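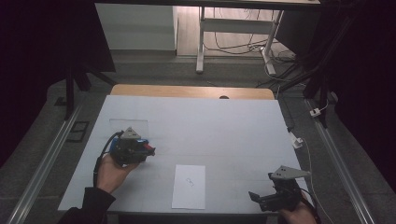 Table in the sorting room with the white board on it, a sheet of paper with one small piece, and the clear plastic behind.

Endska Small Objects Project
Progress report to the Schnyder fund, period ending February
Prepared by Widad Awwad for Stella Shemweta

Where we are

The grant paid for new work surfaces, paper, clear plastic sheets and staff hours, so that the small pieces in the Endska store could be taken out of their mixed boxes, laid out one at a time, recorded and put away again in a form someone could find. At the end of the period 376 pieces have been recorded. The plan you approved expected us to be further along by now, and I don't think the gap will close by itself.

I also want to be careful with the number. A recorded piece is one that has a sheet, a line in the list and a place in a drawer. It doesn't mean the line is right. I rechecked one drawer of 24 pieces in February and had to correct 10 of them. Most of the corrections were small (a wrong drawer label, a dimension left out), but two pieces had been swapped completely, each sitting with the other's sheet. One drawer is a poor sample and I wouldn't build a rate on it. I would also not send you the larger figure without telling you about the smaller one.

The tables and boards

The white boards from Skiteck are in use. The case made for them in the application was that a plain white surface would make small pieces easier to see and harder to lose. I supported that case at the time. Having worked on them, I would put it more weakly.

They do cover the grain of the tabletops, and a dark piece set down on one is easy to find again. The boards cover most of the table and leave a narrow strip of wood along the far side. That strip has a round hole in it, which was there when we got the tables and which I would have had plugged if anyone had asked me. We have not lost a piece down it as far as I know. I have asked for it to be taped over and it will be by the next report.

The surface marks easily. There are creases and smudges on it, and wiping takes off some of the smudging and none of the creasing. The supplier's leaflet calls the finish "easy care." I asked Skiteck what that meant in practice and was told to use a damp cloth, which we had been doing. I don't recommend buying more of these boards until we have tried at least one other product on the same work.

Pale pieces

A good part of the store is light in color: small loops, curls and ends, off-white or close to it. Set one of these on white paper on a white board and you are asking people to work from a faint gray outline. The sheet in the photograph is a fair case. It carries a single small curled or looped piece, a little above the middle, and you have to look for it.

I raised this in the planning stage and the answer was that good lighting would take care of it. The lighting has helped a little. It has not taken care of it. Pale pieces take longer to measure, and of the corrections in the rechecked drawer, the ones I would call serious were all on pale pieces. That could be chance in so short a run. I would still like to act on it.

The proposal is cheap: a pack of mid-gray paper for the light pieces, white kept for everything else. Stella, you asked in our last call whether mixed papers would make the finished drawers look untidy. They will, a bit. I think we should accept that.

The plastic sheets

The clear sheets were meant to go over each piece after it had been laid out, to hold it still while the record was checked. On flat pieces they do that. On anything with a curl to it the sheet rides up on one side and the piece shifts underneath, and then it has to be lifted and set down again. Staff have mostly stopped using the plastic on curled pieces. I haven't told them to start again.

There is also the simple trouble of seeing it. A clear sheet lying flat on a white board is little more than an outline and some reflections, and people put other things down on top of it. We now ask that the plastic stay at the back of the board, behind the paper. Whether that habit lasts is another question.

The list

The Ledonus list software was chosen before I joined the project, and I will try to be fair to it. It stores what we type. It doesn't warn when the same drawer place is given to two pieces, and that is how the swapped pair got through. Our workaround is a printed page beside each drawer, ticked in pencil. It's slower, and it has caught two errors since it came in. I'd rather not pay for the upgraded version on the strength of a sales page, and I have asked for a trial on our own list first. No reply so far.

Spending

Boards, paper and plastic came in within the amounts agreed. Staff hours did not, by a small margin, and the overspend is set out in the attached sheet. The reason is the rechecking, which was not in the plan. I would do it again and I'd ask that it be given a line of its own in the next period, so that it stops showing up as a fault in the recording.

What I can't tell you yet

The application said the work would make the store "fully searchable." I can't report progress toward that, because no one has yet tried to search it who didn't already know where things were. I suggest that someone from your side come and do so: pick pieces from the list, go to the drawers, and see how many turn up in the right place. Late morning is best, when the room has daylight. I would sooner have an awkward result from that than another total from me.

Next period

Gray paper for pale pieces, if you agree.
The hole in the table covered.
Four more drawers rechecked by someone who didn't record them.
One alternative board tried next to the Skiteck ones on the same kind of piece.
A decision on the Ledonus upgrade after a trial, or no upgrade.

I have left the target for total pieces blank. The old one was set before any of us had timed the work, and I'd like to agree on a new one with you after the four drawers are done. Please let me know by reply whether the gray paper can be ordered from the present budget, as the white is running low and I would prefer to place one order.

Widad Awwad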